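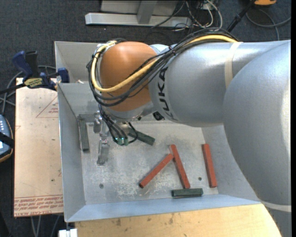

CISTOTSTEAD, 2024-12-23

Nedelcu has finished replacing the bar storage in the cutting hall at its Cistotstead plant. The change covers 19 open metal bins, which now hold all short bar stock between the saws and the machining cells. The old flat-bottomed crates were taken out of use at the start of the month.

The new bins are gray metal with tall sloping walls. Bars that land against a side are meant to slide toward the floor of the bin and stay away from the rim. In the old crates, which had straight sides, bars often came to rest on end in the corners. They had to be laid down before the crate could be moved, and a bar left standing could catch on the shelf above when the crate was pushed back into place.

Each position also has room for a separate compartment behind the main cavity. Nedelcu uses this for bars set aside at inspection, so that they remain at the same station as the batch they came from. Under the former layout, rejected bars went to a shared pallet near the loading door. Batch numbers were chalked on the ends and were not always readable by the time someone came to check them.

The bins were made to a drawing from the plant's own stores office, which has given the series the internal name Gutivum. The series comes in two depths. The deeper one goes to the saws, where output is uneven and the bin may have to take a full shift of cut stock. The shallower one goes to the machining cells, where bars are used steadily and a low fill is easier to pick from.

Florante Manalastas, stores supervisor at the plant, said the main question during design was how much to put in a bin. "The drawing was the quick part. We spent far longer on the fill line," Manalastas said. "If you fill to the rim, the bars cross over each other and lock. You pull one and three come with it."

The limit is now set by count and applies to both depths. No bin may hold more than 60 bars of the standard length. Longer pieces are kept on the wall racks as before and are not part of the change. Mixed lengths in one bin are not allowed, with an exception for the last bin of an order, which must carry a tag listing each length.

A trial ran for 26 working days before the full changeover. It covered one saw and the two cells it feeds. Stores staff recorded three things at each shift change: bars standing on end, bars found outside the bin, and bars with marks that had not been there at the saw. The plant has not published the figures. Manalastas said standing bars were "rare enough that we stopped arguing about them," while surface marks fell less than expected.

The marks are thought to come mostly from the drop at the saw outlet. A bar leaving the outlet falls onto bare metal when the bin is empty and onto other bars when it is not. A liner was tried in one bin during the trial and then removed. It held cutting fluid, collected chips along its edge and took too long to clean. The stores office is now looking at a lower outlet chute, and drawings for this are with the maintenance department.

Cleaning has been changed along with the containers. Bins are emptied completely before they are refilled, and the floor is swept out each time. Topping up a part-full bin is no longer allowed at the saws. It is still allowed at the machining cells if the incoming bars belong to the same batch and the count stays under the limit.

Some work remains. The floor markings in the hall still show the outline of the old crates, which had a larger footprint, and the tag holders on the deeper bins sit too low to be read when another bin stands in front. New holders have been ordered. The markings will be repainted when the hall is closed at the end of December.

The old crates have been moved to the yard. Those in good condition will be used for packing material and offcuts, and the rest will go for scrap. Nedelcu said it has no plan at present to change the storage in its tube and sheet areas, where the stock is too long or too wide for a bin of this shape.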